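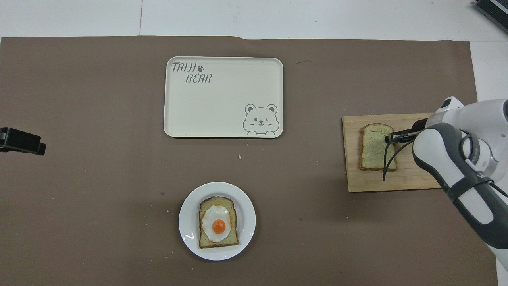

Brown paper down, bear tray out.

Thread on mailing dishes, for anyone who is moving house on the cheap or selling a few pieces online. I sent two sets of tableware from Wutandale to Kulenport last winter and took notes.

Start with the weight. A dinner plate is heavier than people guess, and carriers charge by whichever is worse, the actual weight or the size of the box. Weigh one plate on a kitchen scale, multiply, then add 900 grams for the box and paper. That allowance was close enough for both of my boxes.

Boxes. I used Haslinger double-wall cartons, the small size. A bigger box looks like better value until you try to lift it. If you can't carry it up one flight of stairs without stopping, split it in two.

Old grocery boxes are fine for towels. I wouldn't put plates in one. The corners go soft and the hand holes tear.

Paper. Plain brown packing paper on a roll, and more of it than you planned for. Newspaper works but the ink comes off on anything pale, and then you get to wash everything at the other end.

Lay a big sheet over the table before you start. It saves the tabletop, and you can use the same sheet to fill the last gap in the box.

Wrapping a plate: set it near one corner of the sheet, fold that corner over, fold in the sides, roll toward the far corner. Two sheets for anything with a rim you care about. Tape the paper to itself, never to the plate.

Plates travel on edge, like records in a crate. Stacked flat, the bottom one carries all the others every time the box is dropped. I didn't believe this the first time and lost a side plate.

Bowls go upside down, nested, with a folded sheet between each. Cups get stuffed with paper first, then wrapped with extra around the handle. Handles are where most of the breaks happen.

Trays and other flat pieces go along the side wall of the box, standing up, with a piece of cardboard on each side. Don't use them as a lid for the rest. All the pressure ends up in the middle.

Fill. Crumpled paper at the bottom, a fist deep. Same on top. Then close the flaps and shake the box gently. If you hear or feel anything move, open it up and add more. This is tedious and it's the step that matters most.

Tape the bottom seam three times and the top seam three times, plus one strip across each end. I went through most of a roll of Ovwood tape on two boxes. It tears by hand, which is nice when you have one knee on the flaps.

Labels. Write the address on the box itself in marker as well as on the printed label. Put a slip with your name and phone number inside too. Labels come off more than you'd like, especially in wet weather.

"Fragile" stickers: I used them on one box and left them off the other. Both came through about the same. I'd still put one on, but I wouldn't pack any lighter on account of it.

Insurance. Read what the basic cover leaves out before you pay. Mine left out ceramics unless the box was packed a certain way, and I only found that on page 2 of the terms. Take pictures of each piece before wrapping and of the box before you close it.

Timing. I mailed mine in December and would not do that again. The line was out the door and both boxes sat at the depot for days – no damage, just slow. Go in a quiet month if you have any choice.

At the other end, unwrap over a table with paper or a towel on it, one piece at a time, and keep the box until you've checked everything. Most claims need the original packaging.

Someone asked about glassware. Different job, more dividers. I have a box of it to send next month, so I'll add to this thread once it arrives.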